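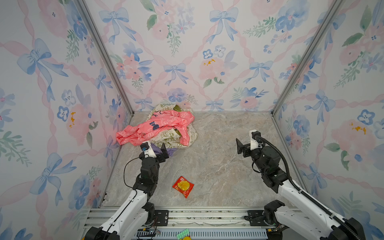
The floral wallpaper question, and other laundry-related confessions

Posted in June by the Clothespin Diaries

So I've been on a tear lately about piles. Specifically clothes piles, the kind that start in a corner on what you swear is a temporary basis and then just sort of move in and start getting mail there. I have one in the bedroom, one at the foot of the stairs, and until last month I had one on top of the dryer that was so old I'd stopped seeing it. My mother used to call these "the committee." I still don't know why, but I say it too now.

I decided I was going to deal with all of them before we leave for Vistville, which is in 9 days as I type this (yikes!), and I wanted to write down how it's going, partly for you and partly so I'll remember next summer when I do the exact same thing.

First off, I had to get over my idea that I needed a system. I have bought systems. I bought the hanging canvas one with the pockets. I bought the folding board from Fedadico that's supposed to make every t-shirt come out like a store display, and it does, but it takes me three times as long and then I have to put the board somewhere. The board lived in the pile for a while. You see the problem.

What's working this time is so dumb. I take the pile, I put it on a clear bit of floor, and I pull from the bottom. That's the whole thing. When I start at the top I grab whatever's brightest and most fun, I wander off to try it on, and twenty minutes later I'm in the mirror in a swim cover-up wondering if I could pull off a hat. The stuff on the bottom is the stuff I've been avoiding, and once it's out, the rest goes so fast.

Bottom of the bedroom pile, for the record: one purple pillowcase, two socks from different decades, and the slip that goes under the dress I wore to exactly one wedding. Bottom of the stairs pile: a beach towel, which made me feel a little better about it, like maybe it had been getting ready for the trip the whole time.

Prints! I need to talk about prints. I own so many loud printed things. If it's coral or hot pink and has little shapes all over it, I've probably got it in two sizes. I love them one at a time. Heaped up together they look like a party store fell over, and I think that's why my piles feel so much bigger than they are. I tried folding all the printed things inside out so only the pale side shows, and wow, the shelf looked calm. Then I couldn't find anything, and I was flipping every shirt open to see what it was, so I went back to right side out after a day and a half. Fun experiment though.

(And yes, I know about rolling. Three of you emailed me about rolling after the last post. I roll for suitcases. I fold for drawers. We can all live together in peace.)

OK, the wallpaper. If you've been reading for a while you know I have a weakness for the sweet old-fashioned kind, roses and ribbon bows and little blue flowers, the stuff that looks like the inside of a hatbox. I've wanted to put it in the laundry nook ever since we moved in. My sister says it'll be too much, with the clothes I wear. She may have a point! Pink roses behind a coral shirt is a lot of pink. But the nook is tiny and I'm the only one who stands in there, and I think a small space can take a big silly pattern better than a living room can. The marbled vinyl I've been looking at for the floor is so quiet and beige that it would calm the whole thing down.

I priced the paper at Clanivent and it came to $227 for what I need, and that's with me hanging it myself. The guy at the counter gave me a number for someone to do it and the total went up to $579, so, no thank you, I own a bucket and a brush and I have watched a lot of videos. It's going on the fall list. Don't let me start it before the trip. I mean it. If I post a picture of paste, somebody call me.

Back to packing. I've got two categories going on the bed, "definitely" and "be serious." The be-serious side is winning. So far it has a sequined top, a sweater (for June??), the overalls, and a pair of white pants I have never once worn to a meal without regretting it. The definitely side is mostly soft shorts and the green leafy button-up that I wear until it begs for mercy.

Then there's the snack situation. I always toss a few little packets in with the clothes, the kind of thing you'd find in a kid's lunch, because the drive past Bangash is long and there's nowhere to stop that's open after about dinnertime. I put them in early and then they migrate. Last year I found a bag of crackers in the toe of a rain boot in October. They were fine. I ate them standing up in the closet, and I'm at peace with that too.

This time they're going in the outside pocket with the phone charger, and I'm not going to touch them until we're on the road. I've already had one.

Where things stand tonight: stairs pile gone, dryer pile gone, bedroom pile down to something I could carry in one arm. I have a trash bag for the thrift store by the front door, and I've only taken 2 things back out of it. The overalls were one of them. I'm weak.

Tell me what's at the bottom of yours. And if you've hung the hatbox kind of wallpaper in a small room, please tell me if the bows lined up at the corners, or if you just put a shelf there.

14 comments
31 shares

Recent posts
I tried to like the folding board
Which towels get to come to the lake
A drawer just for swimsuits, and why I gave up on it
Paint chips I have taped to the laundry nook wall
Everything that was under the guest bed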